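Camera and Lens Care at Home

Most of what a camera needs can be done on a cleared table with a few cheap supplies. Cover the table with a plain cloth first. A dark one shows dust and lint, and small screws don't roll off it. 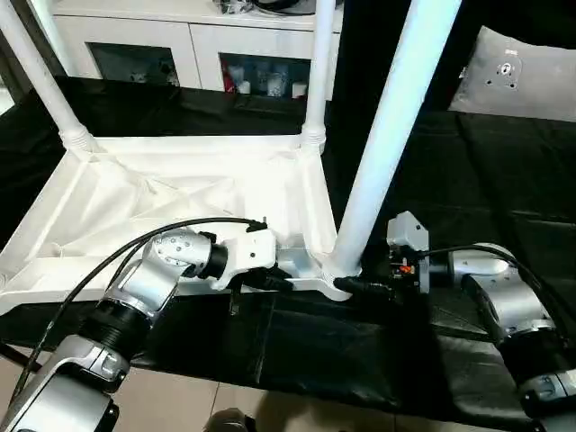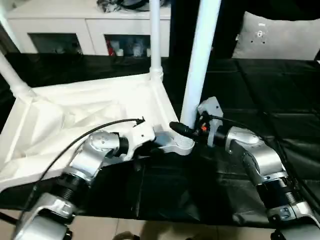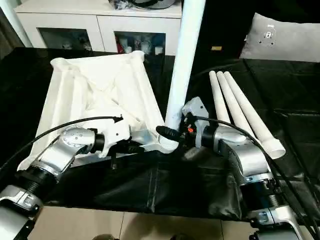
Black cloth on the table in all three.

Cleaning the front element

Blow before you wipe. Use a rubber bulb blower, held at an angle, and give it 7 or 8 good squeezes. Canned air can spit propellant on the coating – leave it for keyboards.

If there is still a smear, put one drop of lens fluid on a folded tissue and wipe from the center out. Never drip fluid on the glass. It runs under the retaining ring and stays there.

Our kit is a Dollbridge blower and a pack of 125 Tveit tissues. Any brand without lotion in it will do.

Battery contacts

Rub the contacts with a dry cotton swab. For green or white crust, dampen the swab with rubbing alcohol and let everything dry for 15 minutes with the door open. Take the battery out if the camera will sit more than a month.

Storing lenses

A closet shelf is fine in a dry house. In June, when the air gets sticky, move lenses to a plastic box with a gasket lid and a 300 gram tub of silica gel. The Dillar tubs have beads that change color when they are full. Dry them in a low oven and reuse them.

Leather cases hold moisture – keep the case and the lens apart.

Straps

Check the stitching where the strap meets the ring. Wash fabric straps by hand in dish soap and hang them to dry. The Rirnanik clips come off by pressing both tabs at once, and they should be rinsed after a day at the beach, along with the tripod feet.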